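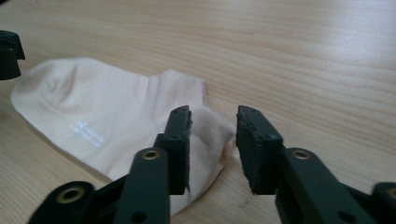 Meia clara estendida na mesa, com o punho canelado para a direita.

Perguntas frequentes: dobrar e guardar meias

Povum, página de ajuda da loja. Atualizada em março de 2023.

Por que devo estender a meia antes de dobrar?
Porque assim se veem as rugas, o calcanhar e o estado do punho. Ponha a meia numa superfície lisa e passe a mão do punho até à ponta. Não é preciso ferro. Se a zona do calcanhar fizer uma pequena dobra, pode deixar.

Que mesa é melhor?
Qualquer mesa limpa serve. Nós preferimos a madeira clara, pois os fios soltos e os pelos escuros notam-se logo. Em cima da cama também é possível, mas o tecido da colcha prende a malha e o trabalho fica mais lento.

Como encontro o par certo?
Coloque todas as meias do mesmo tom na mesa, com espaço entre elas. Compare primeiro a altura do punho e depois o comprimento do pé. O branco engana muito com a luz: duas meias do mesmo par podem parecer uma mais rosada e outra mais branca. Leve as duas para perto da janela antes de decidir.
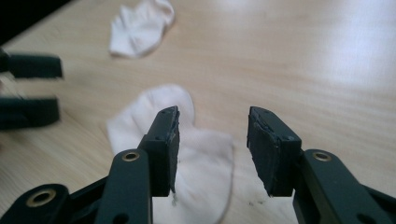 Duas meias na mesa: a da frente com a ponta e o calcanhar abertos, a de trás ainda amarrotada.

Devo enrolar as meias em bola?
Nós não aconselhamos. A bola obriga um punho a abraçar o outro, e o elástico fica esticado durante semanas. Com a dobra simples, em 2 partes, o par ocupa pouco mais espaço e o punho descansa.

Como se faz a dobra simples?
Ponha uma meia sobre a outra, ponta com ponta. Leve a ponta em direção ao punho e alise. Para a gaveta estreita, dobre mais uma vez.

Posso esticar a meia com as mãos?
Sim, com suavidade. Segure dos dois lados e puxe na horizontal, sem força. Se a ponta cair um pouco para a mesa, está bem. Pare se ouvir o fio.

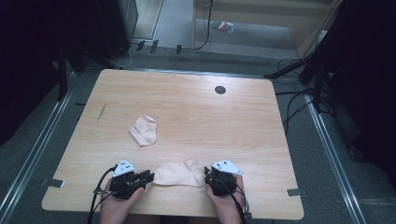
Meia rosa-clara esticada na horizontal sobre a mesa; a outra, da mesma cor, está mais atrás.

E se sobrar uma meia sem par?
Guarde numa bolsa à parte até à lavagem seguinte. Em janeiro mudámos a nossa bolsa Tilta, que agora tem fecho e pode ir à máquina.

As divisórias Brotenus cabem na minha gaveta?
O modelo pequeno mede 370 mm de comprimento. Meça a gaveta por dentro, com ela bem aberta.

Posso levantar a encomenda pessoalmente?
Pode, na loja de Valderrama, número 119 da rua principal. Traga o número da encomenda, por favor.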